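Glass-bottle cola is having a lovely moment, and Debora Farina couldn't be happier. She has mailed soda to friends since May (her brother in Osach gets the most), and she swears by molded foam – one snug slot per bottle, caps up.

"Cardboard dividers are fine for a short drive," she says. "For the mail, I want foam!"

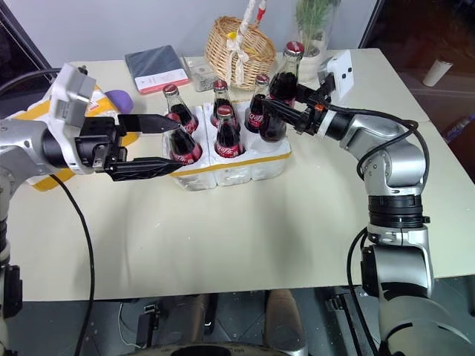
## Before you tape the box

Fill the back row first, then the front. Lower each bottle gently, and give the finished box a little shake. Hear a clink? Add more paper.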